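**Re: How many demos before the pan task stops being embarrassing?**

**trakby_tom:** Up to 800 episodes of the pepper and the saucepan, all teleoperated, all me.

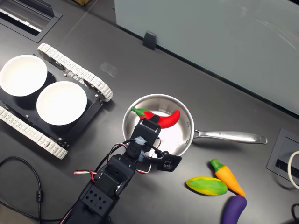
The policy gets close, hovers, and then thinks about its life. Training loss looks lovely. Should I keep recording or change something first?

**divdale:** Change something. If the pan sits in the same spot every time, you've got 800 copies of one demo. Move it between takes and turn the handle.

**trakby_tom:** I do move it. A bit.

**divdale:** "A bit" - so no.

**servo_widow:** Disagree with divdale. Hovering usually comes from the operator. You pause before you close the gripper, and the model learns the pause very faithfully. I threw out every episode with a stall longer than 2 seconds, kept the rest, and mine got better overnight.

**divdale:** You also changed your lighting that week. I remember the thread.

**servo_widow:** I changed one lamp.

**trakby_tom:** Went back and watched 17 at random. I stall in 11 of them. In one I'm pretty sure I was drinking coffee.

**vakulenko_fan:** Keep the coffee one, it's your only diverse sample. Also, are you using the Drondach recorder? The old version logs the gripper command a few steps late. Check that before you delete anything.

**trakby_tom:** Old version, yes. Updating now, then re-recording a small batch with the pan in properly different places.

**divdale:** And the handle.

**trakby_tom:** And the handle.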